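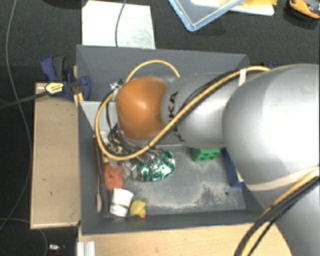
Bin cell during a mixed-object session, arm over the work area.

Geneo Bin Kit: data card and setup notes

Maintainer: Heikki Sjöberg, Koskela
Kit supplier: Rovgate
Kit revision covered: 3

Summary

The Geneo Bin Kit is a software and gripper package for picking mixed household items out of an open bin. It installs on an arm the customer already owns. This card covers the sample dataset shipped with the kit and the minimum steps to reproduce it.

Contents of the dataset

400 pick episodes, split into 200 for training, 181 for evaluation and the remainder held back by Rovgate for support cases. Each episode holds joint states, gripper state, one fixed-camera stream and an outcome label. The November release replaces all earlier ones. Labels from the older release use a different outcome scheme and should not be merged.

Objects

The full object list has 37 entries and is stored in objects.csv. It mixes rigid and deformable items: foil-type packaging, a cup with a green band, a small yellow rubber duck, a green block, a long thin wooden stick. Items are dropped in by hand between episodes. Poses are not controlled, and a cup may end up on its side.

Setup

1. Fix the bin to the support. A bar clamp on the bin wall is sufficient.
2. Route the arm cable with enough slack for full wrist rotation. Check it at both joint limits before the first run.
3. Install the Mevix driver package and reboot the controller.
4. Run calibrate_bin with the bin empty.
5. Load the default profile and run one episode at reduced speed.

Repeat step 4 whenever the bin or camera has been moved.

Known issues

Reflective packaging produces holes in the depth estimate. The planner falls back to the color stream, which adds a delay before the grasp.

Thin objects lying against a wall are often skipped. Lowering wall_margin helps but increases contact with the bin.

Clear plastic is labeled by hand. Expect some missing masks in the training split.

Not included

Arm, controller, bin, camera mount and safety hardware. The kit has no collision monitoring of its own and relies on the limits set in the arm controller.

Support

Send the session log and the calibration file with every request. Logs without a calibration file are returned.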